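Budget pinces, deuxième version

J'ai repris le tableau des achats depuis le début, avec les vrais devis cette fois.

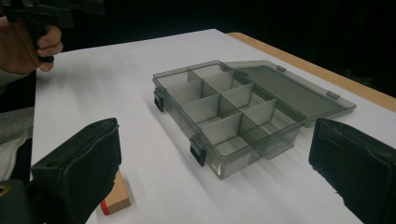

Pourquoi ne pas prendre tout de suite le bras, demande Vida dans un commentaire sous le billet précédent, puisque le prix des pinces à main s'ajoutera de toute façon à la facture finale ? La remarque est juste sur le total. Elle l'est moins sur le calendrier. Le bras de chez Mustonen demande une table fixée au sol, une armoire électrique et une formation, et je n'ai chiffré correctement aucun des trois. Les pinces à main servent dès la livraison.

Les chiffres donc. Nidis propose la paire à 3 091 euros hors taxes, doigts compris. Clarel est moins cher à l'achat, mais vend les doigts de rechange à part, et le lot revient à 1 041 euros. Sur un an d'usage, je pense qu'il faudrait deux lots. Je penche pour Nidis, sauf si Clarel revoit son offre avant juillet.

J'ai ajouté une ligne de 1 000 euros pour ce que j'avais oublié dans la première version : câbles, disques, éclairage, petit matériel à manipuler. Les boîtes à compartiments et les blocs de bois ne coûtent presque rien à la pièce, mais il en faut de formats différents et les frais de port finissent par compter. Les disques prendront la plus grosse part.

Pour les délais, Nidis annonce cinq semaines. Clarel n'a pas répondu sur ce point - je relance demain matin. J'attends aussi de savoir si la garantie couvre l'usure des coussinets, le devis parle seulement de « pièces mécaniques ».

Le bras reste dans le tableau, sur une feuille à part, sans date. Je remettrai le fichier en ligne quand j'aurai la réponse de Clarel.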